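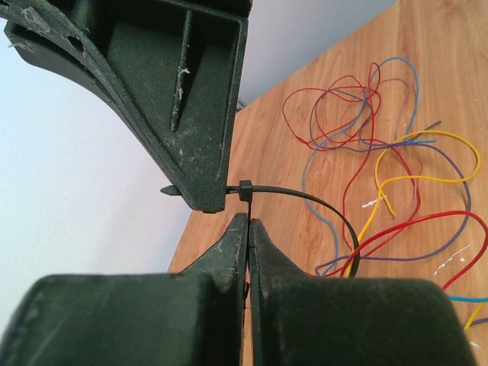

Prurar adds cable ties to its training set

Cable ties are the new job at Prurar, and they are slow going. The small automation shop has spent since May collecting demonstrations for a learning system meant to bundle loose wire on a bench - the kind of work that is still done by hand at most panel builders.

479 recorded runs so far. Each one is a person guiding the gripper through the task, start to finish, with the wrist camera going. Effie Carnegie, who heads the collecting, wants the wires left in a different tangle every time.

"If it's neat, it learns neat," she said. "Our customers aren't neat."

The hard part is the tail. A nylon tie is stiff, it springs, and it has to go into the head the right way round. Operators get through some 30 tries in a morning shift and toss the ones where the arm stalls or the tie drops before it gets anywhere. Failed tries that recover are kept. Carnegie says those are worth more than the clean ones, though not everyone on the team agress.

Benito Aranda, one of 11 operators trained for the work, said the first week was rough on the wrists. Shifts were cut to two hours after that.

First model is due for a bench test next month, on wire bundles it hasnt seen before. Guthrie, which builds control cabinets, has sent over 17 sample harnesses for the trial. No word yet on price or on when a working cell might ship.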